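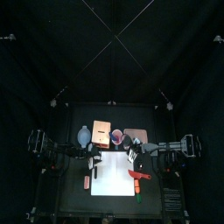

Fatham Draped Table
Tabletop, overhead frame and black drape, sold together or separately

We love a dark table. Put a sheet of white paper in the middle of one, switch a good light on over it, and the paper is the first thing anybody looks at. The Fatham is built around that idea: a dark worktop with a tall frame over it and black cloth hung round the frame, so that whatever is going on elsewhere in the room stays out of the way of the work.

It started as a bench for drawing and paper crafts, and plenty of people still buy it for that. Others lay out small household things on it: cups, trays, boxes, a scoop, pens and an eraser. Pale colours do especially well against it (pink and light blue look lovely!), and cardboard keeps its warm brown. Dark bowls and black pens are harder to pick out on the bare top, so put them on something white if you need to see their edges clearly.

The tabletop
1,150 mm from side to side, with a plain dark surface. There is room for a large white sheet or board at the front and a row of bits and pieces along the back. We'd suggest keeping the middle for the work and pushing everything else back.

The frame
Tall enough that you don't feel boxed in. Two thin cables cross overhead in an X and are pulled taut when the frame goes up. Please tension them a little at a time, going from one to the other, until neither sags. If you do one fully and then start on the second you'll be slackening it off again ten minutes later, as we have done ourselves more than once.

The drape
Black cloth, supplied in panels that overlap at the corners. A soft clothes brush gets rid of paper dust and eraser crumbs. Iron it cool, on the back, before you hang it; creases are much more trouble to get out afterwards.

The fittings
Light-coloured, so you can find them against all that black. Spares are kept in stock and go by ordinary post.

Putting it together
Allow an afternoon and have two people for the upper part of the frame. Lotte Nijs wrote the instructions and has just redrawn the page on the cables, so if yours came before April, ask us for the new one. The order is table, uprights, top, cables, cloth.

Prices
Complete Fatham table with frame and drape: £2,850
Drape on its own, all panels: £435
Spare fittings: please ask, as it depends which corner they're for

Delivery takes up to 4 weeks. The table travels flat and the longest carton will go round most stairwells, but do measure yours first.

Not included
Lights, paper, boards, pens and anything else you'd like to put on it. The Hendriks and Vanon lamp arms we sell both fit the frame.

See one
There's a table set up at our Berncombe workshop and you're welcome to bring your own work and try it. Ask for Myroslav Sirko, who can also cut cloth samples for you to take away.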